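Über uns

Heven fertigt Kabelsätze und Anschlussleitungen in kleinen Stückzahlen. Angefangen haben wir mit 2 Arbeitstischen in einer Halle in Skarard, heute sind wir 23 Beschäftigte. Zugeschnitten, gecrimpt und geprüft wird im Haus - auch Einzelstücke und Muster nach Zeichnung. Stecker und Litzen beziehen wir seit neun Jahren über Głowacki. Die Mindestmenge für Serien liegt bei 30 Stück.
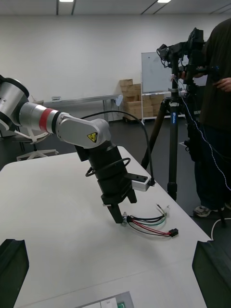 Leitungsbündel mit roten, schwarzen, grünen und weißen Adern auf dem Arbeitstisch

Im August ist die Fertigung zwei Wochen geschlossen.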